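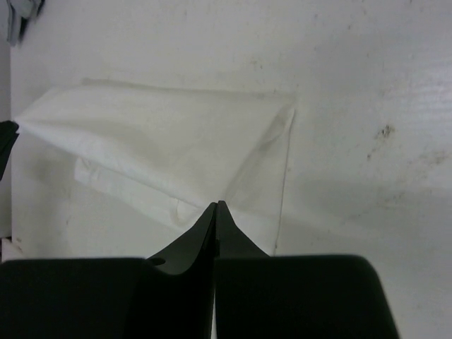 # Tautahi Walking and Cycling Visitors' List

**From:** Marama Tuhiwai, Visitor Services, Tautahi
**To:** All list members
**Subject:** Re: Gumgate to Eltmont path, winter arrangements and guest transfers

Dear members,

Thank you to those who replied to Keegan Rewi's message, which is quoted at the foot of this one for members who joined the list after it was sent. I have set out the position on each of his points as it now stands. Accommodation providers are asked to replace the notes in their guest folders with the wording below.

**Path closure between Gumgate and the river bridge**

The lower section of the path remains open to walkers. It is closed to bicycles from the Gumgate car park as far as the river bridge until the end of August, while the surface is relaid. Cyclists should use the signed road route, which leaves the car park by the upper gate and rejoins the path on the far side of the bridge. The detour is steeper than the path. Guests travelling with young children or with trailers may prefer to begin their ride at the bridge, where there is parking on the grass verge in dry weather.

Walkers are asked to keep to the fenced strip on the river side. Dogs must be on a lead throughout the closed section and across the two paddocks beyond it, in which there will be ewes in lamb.

**Transfers from Eltmont**

Handus will continue to run its minibus between Eltmont and Gumgate during the winter, on a reduced timetable. The morning service leaves Eltmont at 9.15 and the return leaves Gumgate at 3.40. There is no Sunday service until further notice. Bicycles are carried on the rear rack only and must be booked by noon on the previous day. Electric bicycles are accepted if the battery has been removed and is carried inside the vehicle by the passenger.

Mr Rewi asked whether the driver could stop at the old dairy factory on request. Handus has agreed to this for passengers getting off. Passengers cannot be picked up there, as the lay-by on that side of the road is too short for the vehicle to pull in safely.

**Printed maps**

We have 215 copies of the present map left at the Tautahi office. A revised edition of 3,000 has been ordered and will show the road detour, the new toilets at the bridge and the corrected distance for the Eltmont loop. Each accommodation provider may collect up to one box of the new edition without charge. Please continue to hand out the old map in the meantime, and draw the attention of guests to the loop distance, which is understated.

Coralie Wihongi is keeping the list of requests. Providers who want the map in large print should let her know, as these copies are made separately and take longer.

**Huts and overnight stays**

The hut above Eltmont may be booked through the winter in the usual way. Firewood is supplied, but the water tank is to be emptied and cleaned during August and parties staying in that month must carry all the water they need. Lachlan Prendergast has asked me to repeat that the hut key is to be returned to the box at the road end and must not be passed directly to the next party. On two occasions in the autumn the key was handed over on the track, and the booking record was wrong for several days afterwards.

**Entries in the summer guide**

Isla Hinds is preparing the walking and cycling pages for the summer guide. Entries should be no longer than 500 characters, including spaces, and should state whether drying space and secure bicycle storage are available. Last year's entries will not be carried forward automatically.

Replies on any of these matters may be sent to the list. Questions about individual bookings should be sent to the Tautahi office directly.

Yours sincerely,

Marama Tuhiwai
Visitor Services, Tautahi

---

*Keegan Rewi wrote:*

> Dear all,
>
> I should be grateful for some guidance on what we are to tell guests this winter. We have already taken several bookings from cyclists who expect to ride the whole way from Gumgate, and the notice at the car park does not say when the work will finish.
>
> Could the following please be confirmed:
>
> - whether walkers may still use the lower section, and on which side;
> - whether the Handus minibus will run, and if it might stop at the old dairy factory, which is a good deal nearer to us than Gumgate;
> - when the new map will be available. Page 86 of the guide still sends people to the old ford;
> - whether the hut has water.
>
> I would also ask that the signs on the road detour be checked. The one at the second junction has turned on its post and now points towards the quarry.
>
> With kind regards,
>
> Keegan Rewi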